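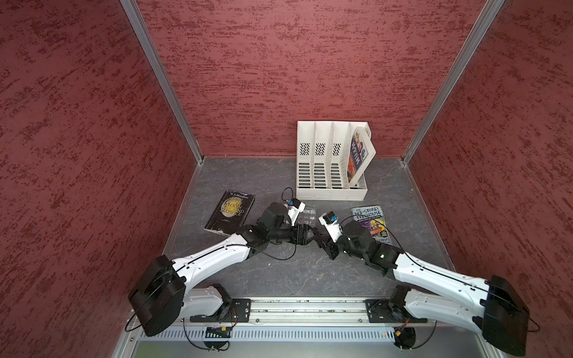 The Moon and Sixpence, with a white file holder behind it.

How to keep a one-line diary

I have started more diaries than I care to admit, and for years every one of them died before the end of winter. Then my friend Annick Kennedy told me she writes a single line a day, and I thought, well, even I can manage that! I'm at 2,407 lines now, so let me walk you through it.

1. Pick a plain notebook. Nothing fancy, please. A beautiful one will scare you into writing beautiful things, and you'll be stuck by page two (ask me about the leather one my sister gave me).

2. Choose your moment. Mine is 9:30 at night, after the dishes and before I get too comfortable. Annick does hers with her morning coffee and writes about the day before, which I tried for a week and kept forgetting what I'd had for supper.

3. Write down one thing that happened. A real thing, small as you like – "Bus was late, shared an orange with the lady from the bakery" is a perfect entry. If all you've got is the weather, put the weather. 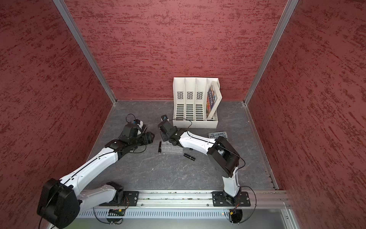

4. Stop after the line. I know, I know, some nights you'll want to keep going, and once in a while I let myself. But the long nights are what sank my old diaries, so try to hold off for the first 47 days or so of getting settled, and after that suit yourself.

5. If you miss a day, leave it blank and carry on. Last August I missed seven in a row while we were up at the lake, and I tried to fill them in from memory, and now I have a whole week that I don't quite believe.

6. Read back every few months. Make a pot of tea first, you'll be there a while. I found a line that just said "Nele laughed at the soup" and I had to call her up and ask what on earth had been wrong with it.

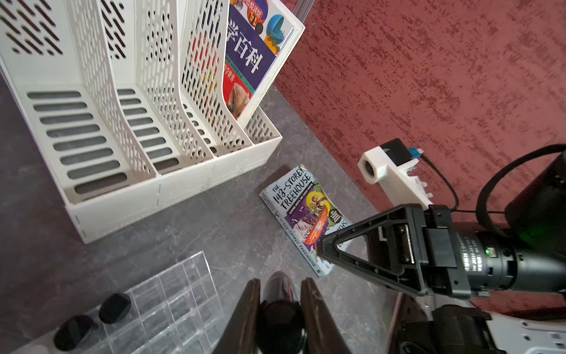 A children's book in the end compartment of the organizer.

When the notebook is full, write the months on the cover and start the next one the same night, even if you only get as far as the weather.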